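Talach Tabletop Pick-and-Place Kit for Clubs and Classes

Category: Robotics / Classroom and Club Kits
Ships from: Pirkmont warehouse
Availability: In stock. School purchase orders accepted.

Overview

The Talach kit is the set of table gear, task objects and printed material used in the Gauthier student challenge, packed for clubs that want to practice at home and for teachers who want to run the same tasks as a class project. It does not include a robot. You bring the arm or the two-armed machine you already have, set it at a table, and the kit gives it something to do.

The tasks are the usual ones for a first season. Pick an object up from a marked area, put it in a basket, take it out again, pass it from one hand to the other. They sound easy on paper. A student team will normally spend several weeks on the first of them, and most of that time goes into grip position and approach angle.

What is in the box

Mesh baskets, shallow, black
Task objects, assorted, rounded and flat-sided
Roll of gray tape for marking zones
Clips for fixing a basket or a cable to the table edge
Score sheets, one pad of 100
Student workbook, 2 copies
Teacher guide
Storage bin with lid

Extra workbooks and score pads are sold separately. The student workbook can also be printed from the file that comes with the order, for use inside one school or club.

What you need to supply

A table with a flat top and a light, plain surface. Most teams use a folding table.
A robot with at least one gripper or hand. Tasks 5 through 8 need two arms.
A computer that can run your robot's own control software.
A way to stop the robot quickly, within reach of an adult.

Who it is for

The kit was written for high school clubs and first-year college courses. Middle school groups have used it with a small desktop arm and an adult at the controls, and the teacher guide has a short section on that. No earlier competition experience is needed. Students should be able to jog their robot by hand control and save a position before they start on Task 1.

A group of four or five students per table works well. With more than that, split them into a driving group and a scoring group and trade places between runs.

The workbook

There are eight tasks. Each one gets a table layout, a list of rules, a page for the students' own notes and a scoring page that matches the Gauthier sheet. The early tasks can be done under direct control. From Task 4 on, the challenge rules ask for at least one part of the run to be done without a driver, so the workbook brings in saved positions and simple checks there.

Teams that use Skurkedix, the free run logger, can enter their scores in it and compare one week with the next. The paper sheets hold the same information, and plenty of clubs never leave paper. The logger does not talk to the robot. A student types in the result after each run.

Setting up the table

Allow one class period the first time. Push the table against nothing — the robot needs clear space on its own side and the students need to be able to walk around the other three. Lock any folding legs. Lay out the start zone with the tape, overlapping the strips so there is no gap between them, and press it down with the side of your hand. Edges that lift will catch a fingertip or a flat object and spoil the run.

Set the basket down next. For Tasks 1 to 3 it goes near the front edge with its long side along the table. For later tasks the layout page shows where to move it.

Check the lighting before you program anything. Bare white tabletops throw glare under ceiling lights, and tape can shine as well. If your robot uses a camera to find objects, turn off one bank of lights or turn the table, then test again. Several teams have lost a whole meeting to a bright spot their software took for an object.
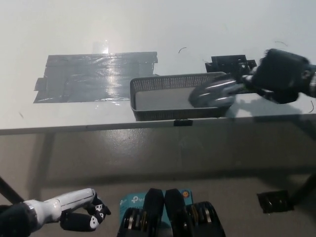

Keep the layout the same for a full set of runs. If the basket gets bumped, put it back on its marks before the next attempt, and write the bump on the sheet. The teacher guide suggests a pencil line at each corner of the basket, which wipes off most tabletops.

Scoring

A run lasts up to 600 seconds, including resets. The top score for any task is 100. Points come off for a dropped object, for contact with the table and for a hand on the robot during a hands-off section. A basket that slides is scored where it ends up. The full list is on the back of each sheet, and the same list is used by the judges at Gauthier.

Safety

An adult should be present whenever the robot is powered. Students stay out of its reach during a run and use a stop before they touch anything on the table. Tie back hair and take off lanyards. Pick up scraps of wire and tape trimmings between sessions, as small bits on the tabletop end up in the fingers of the gripper.

Questions we get

Can we use our own objects?
Yes, for practice. For the challenge itself you have to use the ones in the kit or bought from the spare parts page.

Does the kit work with a single arm?
Tasks 1 through 4 do. The other four need a handoff between two hands.

Is the tape replaceable?
Any gray cloth-backed tape of the same width is allowed. Replace it when it starts to peel — old tape leaves glue behind, and the glue is harder to get off than the tape.

Can two teams share a kit?
They can share the bin, but they will want a basket each on meeting days. Spare baskets are on the parts page.

Do you sell it without the workbook?
No. The spare parts page has the objects, baskets and clips one at a time.

Warranty and returns

Baskets and clips are covered for 2 years against breakage in normal use. Task objects are covered for one school year. Tape and paper goods are not covered. Unopened kits can be returned to Pirkmont at any time in the same school year, and the buyer pays the shipping. Orders for the spring season should be in by the end of January if you want the kit in time for the first practice round in March.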